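Workshop Gallery: Pipes, Rails and Tape

Welcome to the August gallery from the Trarutthorpe workshop! Pramila Bhardwaj and I have been sorting through the hardware for months, and I love how much there is to look at once you get up close. Ribbed sleeves, dull dark metal, tape wound on in layers (I could look at tape all day). We have 43 pictures up so far, with more to come. Two of my favorites are on this page.
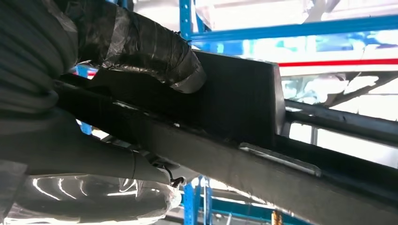 Black tape in overlapping bands, next to the upright plate and the long dark bar. Love that bright little strip of silver!

Marthinus Mahlangu picked that one for the front page, and I'm with him all the way. Dark gray on dark gray sounds dull until the light runs along an edge, and then you start seeing every scuff and seam. Jong-dae Chae wants to print it big for the hallway, and we're still arguing over matte or glossy paper. I say matte!

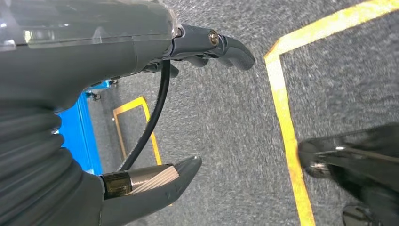

My other soft spot is for small fittings. Ridges, knurling, a brass-colored screw head: I'll happily stop for any of them, and Pramila has learned to keep walking. If you have a favorite from the full set, leave a note in the guestbook and we'll try to get it into the next batch of prints.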